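Foro Girkus - Simulación y control - Hilo: Parada por fuerza al abrir el cajón

tornillo_sinfin
17 de enero de 2024
Tengo un fallo repetible en la cocina simulada de Stadirard. El brazo tira del cajón y, con él ya abierto, el par de la tercera articulación se dispara y salta la parada de protección. De 2,781 episodios, 55 acaban así. Controlador Dorkis, paso de integración de 2 ms. La postura, con el brazo encima del cajón:
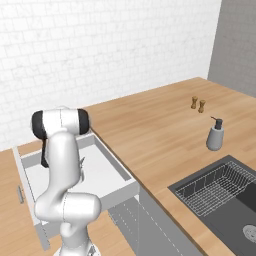

Aled Voyle
Yo no tocaría el controlador. Eso es la malla de colisión del cajón: si es convexa, el hueco no existe para el motor físico y los dedos chocan con un volumen macizo.

tornillo_sinfin
La malla está descompuesta, lo comprobé antes de abrir el hilo. Además, el fallo también aparece en la tarea de la carne, sin cajón de por medio. Ahí la pinza baja sobre el plato con el codo muy doblado:
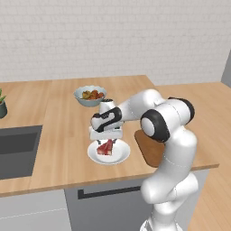
El registro marca el pico en la misma articulación y con la misma forma, un escalón de un solo paso. Con una malla mala esperaría rebotes - y no los hay.

Talavera
Discrepo de los dos. Un escalón de un paso huele a límite articular blando mal puesto. Sube el amortiguamiento y repite el episodio 1,388 con la misma semilla.

Aled Voyle
Subir el amortiguamiento tapa el síntoma. En un brazo real esa parada no se filtra.

tornillo_sinfin
Repetiré sin filtro y con el límite desactivado. Subo los registros en febrero.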